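A day at the records office: notes from the open day in Flurnholm

October 18, 2021

In September I travelled to Flurnholm to visit the open day of the regional records office. I have been making access requests for four years, mostly about water contracts and school buildings, and always I knew the office only as an e-mail address and a reference number. So when I read that they would open the doors for one day, I bought a train ticket the same evening.

The building is behind the bus station and it is easy to miss. It was a savings bank before, and the old strong room in the cellar is now used for paper files from before the digital register. We were a group of 11 visitors. Some were students of journalism, two came from a tenants' association, and one man wanted only to find the building permit of his grandfather's house. He asked about it at every stop of the tour, and at the end a clerk wrote down the street for him.

We began in the intake room. Each request which arrives by post, by e-mail or by the web form is put into a system called Dastico. The clerk showed us a test request and how it goes through the steps. First it gets a date, then a subject word, then the name of the department which must answer. I learned that my habit of asking for five things in one letter is not good. A letter with five subjects goes to five departments, and the answer is sent only when the slowest of them has finished. From now on I will write separate letters.

The legal time for an answer is 29 days. I asked how often it is kept, and the clerk said that for simple documents it is usual, but for contracts with private companies it is less so. The company must be asked if there are business secrets inside, and it may take its time to reply. I wanted to know what happens when the company does not reply at all. The rule is that the office then decides alone -- but in practice they send a reminder first, and the reminder also has its own waiting time. This part of the procedure is not explained on the website, and I said so. The clerk made a note. 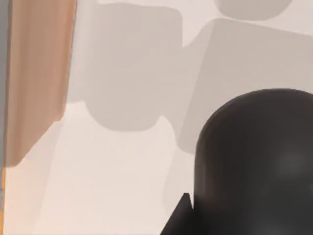
After the coffee break we went to the redaction room. I had imagined people with black pens, and there was in fact one desk where it is still done on paper, for old maps and plans which are too big to scan. All the rest is done on the screen. Every document is read by two persons, and the second must not see what the first has covered until she has made her own choice. When they do not agree, the case goes to the legal officer. We were given a practice page, a letter about a noise complaint, and we had to mark what we would hide. Our table hid much too much. We had covered even the name of the mayor, who is a public official and must stay readable. I found this exercise the most useful hour of the day, and I would recommend it to anybody who complains about black bars, as I do myself often.

In the afternoon there was a talk in the reading room by two guests from Nivosia, where the records law is younger than here. They publish a list of all requests, with the names removed, and everybody can download the documents which were already released to somebody else. In Flurnholm such a list does not exist. A person from the tenants' association asked why not, and the answer was about the budget. I was not fully satisfied with it, and I think the room was not either. The guests said that their list brought down the number of repeated requests, though they had no figures with them.

The last stop was the strong room. There are 43 metres of shelves with council minutes, bound in grey and brown, and the air is dry and smells a little of glue. Visitors may order a volume upstairs and read it free of charge. Copies cost money, but you may photograph the pages with your own telephone -- this I did not know before, and I have paid for copies many times.

Some practical remarks for those who want to go. The reading room is open in the mornings and you must reserve a seat by telephone. Bring an identity card. Lockers take a coin. There is no canteen, but the Jaramillo bakery across the square has good soup and is open until three. From the railway station it is a short walk, uphill on the way there.

The office will put the slides of the talk on its website. When I looked yesterday they were not there yet, so I have sent a request, with one subject only.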